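Laundry room news

Dear neighbors, the laundry room in the Okon building is open again from 24 April 2019. Thank you for your patience in these weeks. The price of a wash stays the same, and the key is still with Jummai Iyamu on the ground floor.

I would like to ask one thing of everybody who washes with the front-loading machine. After your wash, please take a dry cloth and go once around the rubber ring of the door. Pull the folds open a little with your fingers, also at the bottom – coins and hair like to stay there. Then wipe the glass on the inner side.
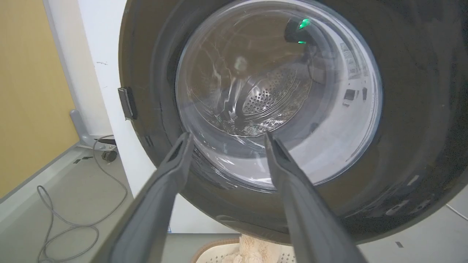

How much detergent should I use for a normal load?
One small cup is enough. With more, the soap stays in the rubber and begins to smell.

Once a month Zinhle Mthembu will run an empty wash at high temperature. She would be glad if another person could take this over from September. Please write your name on the list at the door if you have the time.

Lost socks are in the basket on the shelf. We keep them for 40 days.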